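Eleven months of not buying a dishwasher

The old one died in November, in the middle of a cycle, with a noise like a cow sitting down. I'd like to say I took it well.
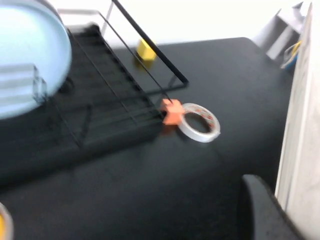
My first thought was to replace it right away, and I got as far as the checkout page (the one I wanted was $879, and that was before delivery, and before the fee for hauling off the corpse). Then the car needed brakes. Then it was the holidays, and my mother-in-law's flight, and by the time I came up for air we'd been washing everything by hand for two months and I'd sort of stopped being mad about it.

So I didn't buy one. I've been meaning to write about this for a while and I keep not doing it, mostly because my friend Erlinda told me that a post about doing dishes was the most boring idea she'd ever heard. Hi, Erlinda!

The first few weeks were bad, I won't pretend. We had a system where whoever cooked didn't wash, which sounds fair until you live with a person who thinks toast is cooking. Things piled up. I'd come down at 6:30 in the morning wanting coffee and find the big pot full of gray water and regret. We had at least one real argument about a cheese grater.

What fixed it was giving up on fair. Now I wash and Dezső dries and puts away, every night, right after we eat, before either of us is allowed to sit on the couch. The couch is the enemy. Once I'm on it with a blanket you could tell me the kitchen was on fire and I'd ask how big a fire.

And here's the part I didn't see coming – we talk! We've been married a long time and I'd have said we talked plenty, but it was mostly logistics. Who's getting the kids, did you call the roof guy. Standing at the sink with your hands busy and nobody looking at anybody is different. He told me a whole story about his grandfather and a stolen goose that I had never heard in all these years. How do you sit on a goose story that long?

The kids have gotten pulled in too, sometimes. The little one likes the bubbles and is no help whatsoever. The older one will come in and lean on the fridge and complain about her chemistry teacher as long as I don't turn around, so I don't turn around. I've learned more about eleventh grade from the back of my own head than I ever did asking questions at dinner.

A few practical things, for anybody else whose machine has quit on them. Get decent gloves. I bought a cheap three-pack first and they all split at the same thumb. Pavithra from my book club put me on to a brand called Elluvard, which feel silly and go up to the elbow, and my hands stopped cracking. Wash glasses first while the water's clean (my grandmother would be ashamed that I had to relearn this). Soak the rice pot the second it's empty. And own fewer mugs! We boxed up a whole shelf of them and I couldn't tell you now what a single one looked like, except the one from the Drotham aquarium, which I went back and rescued.

Does it take longer? Sure. Probably half an hour a night, and more on Sundays when I do the soup. I've heard the thing about machines using less water and I believe it. I do a basin now instead of letting the tap run, and our bill hasn't moved enough for me to notice, but I'm not going to fight anyone over it.

There are nights I hate it, too. The week we all had the stomach thing we ate off paper plates and I felt no guilt at all. And when we had Dezső's whole office over for his birthday, I stood looking at the counter at 11 p.m. and seriously thought about moving. His coworker Sreekumar rolled up his sleeves without a word and started in on the wine glasses. I'd adopt that man.

The empty slot where the dishwasher used to be is now where we keep the recycling and the dog food, behind a curtain I hemmed badly out of an old tablecloth. The dog has figured out the curtain. I've got more than $300 put away in the dishwasher fund and last week I caught myself pricing a weekend at the lake with it.

I'm going to ask Dezső about it tonight. He's drying.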